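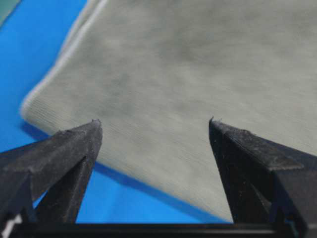 Figure 3. Wrist camera view with the open fingers at the lower edge of a gray ribbed knit on the blue work surface.

4.2 Edge grasping with the Vullex kit

The Vullex kit is sold by Brodance as an add-on for small arms. It includes a two-finger gripper, a wrist camera and a software license for cloth handling. We tested it as delivered at our Oltport lab – no retraining, no custom fingertips.

Edge grasps were attempted on knit and woven pieces, 60 attempts per fabric. Before each attempt the operator laid the piece flat and started the vendor's edge finder. An attempt was scored as a success if the gripper lifted the edge and held it for 2 seconds. The camera log for the full test came to 3,497 images, which Marlene Steinbach labeled by hand.

The fingers taper to narrow tips, and both tips stay in view of the camera during the approach (Figure 3). This made failures easy to sort. Most misses on the ribbed knit were height errors, with the tips closing above the cloth. On woven pieces the edge finder more often picked a wrinkle away from the hem. The Ackermann gripper, tested under the same protocol, is covered in Section 4.3.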